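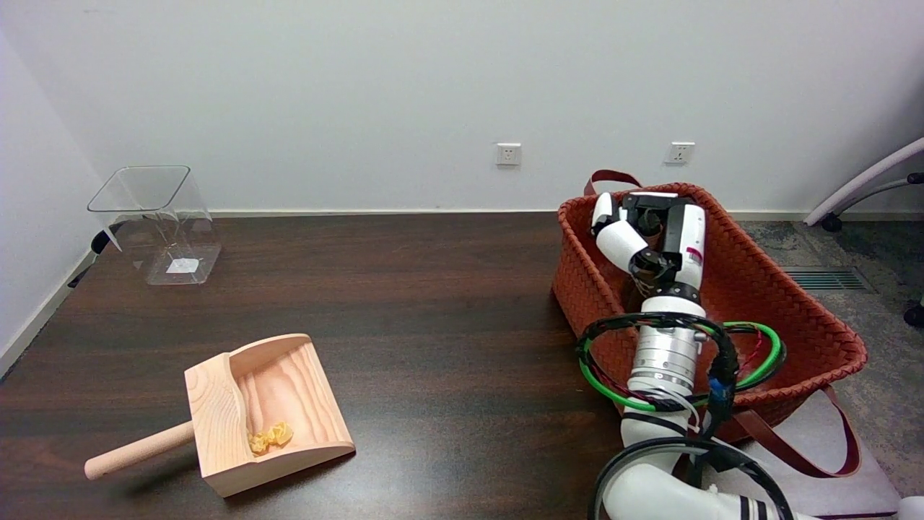
The table corner: clear bin, wooden dustpan, woven basket

Questions I get about my little table cleanup setup

Why a wooden dustpan?
I just like how it feels in my hand! The round handle is comfy, and the pale wood looks nice enough that I never bother hiding it. It handles crumpled paper and pencil shavings fine. For really fine dust I still get out the vacuum.

Doesn't a clear bin look messy?
Only when it's full, and then I empty it (that's half the point). I had a solid one from Prelton before this and would forget about it for weeks.

What goes in the basket?
Scarves, library books, mail I'm avoiding. I use it for things I'm keeping, so please don't toss your gum wrappers in there – yes, Halldóra Holst, I mean you. 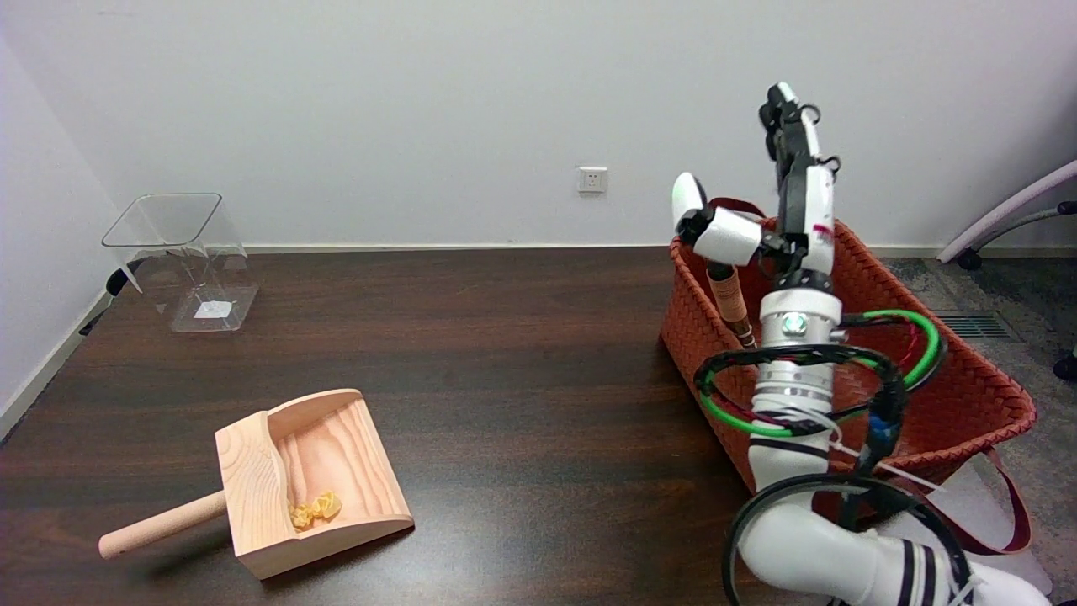

I get asked about cleaning the weave a lot, too. I use a dry paintbrush, going along the strips and then across, and I do it outside if I can. Don't soak it! I tried that with an old basket from Usside and it dried crooked.

Do you oil the dustpan?
Twice a year, with a thin coat of plain mineral oil. I wipe off the extra after 2 hours and leave it overnight. If yours feels rough along the lip, go over it lightly with 400 grit sandpaper first.

Is a dark tabletop hard to keep clean?
Paper scraps show up right away, so I find them fast. Dust shows too, sadly. I wipe it with a barely damp cloth and dry it right after.

Can I use the same setup in a kid's room?
Sure, but I'd hang the dustpan on a low hook. My nephew thinks it's a boat.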